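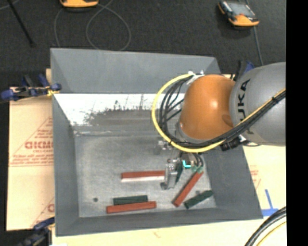
Will the gray bin hold up if I toss hard blocks into it all day?
Mine has for two seasons now, and the worst it has to show is scuffs.

I get asked that a lot, so let me tell you what you're buying. The Stonstead open bin is the big gray one with no lid, and the walls lean outward up to a thin rim. I like the lean! You can get your whole hand down to the floor without scraping your knuckles, and a block in the corner is as easy to grab as one in the middle.

The floor is flat, so narrow blocks like the red and green ones lie down and stay put -- no ridges for them to tip over on. It does pick up faint scrapes and goes a bit mottled. The bright white strip under the far wall gets streaky too, and I've quit trying to polish it. If you want a bin that stays pretty, this isn't the one (Carleen Treloar bought hers for blankets and it still looks new, so it depends what you throw in).

Blocks are sold separately. We carry brick red and dark green, and you can mix colors in one order. A pack is 12 blocks, and I'd start with 2 packs.

The bin is item 894 and ships from our Hamport store. They don't nest as tightly as I'd like for shipping, so please order early if you need a stack of them. Got an odd size shelf to fit? Write to me or to Bongani Kekana before you order and we'll get the tape measure out -- rim to rim is the number you want, as the top is wider than the floor.

Returns are fine if the bin is empty and clean.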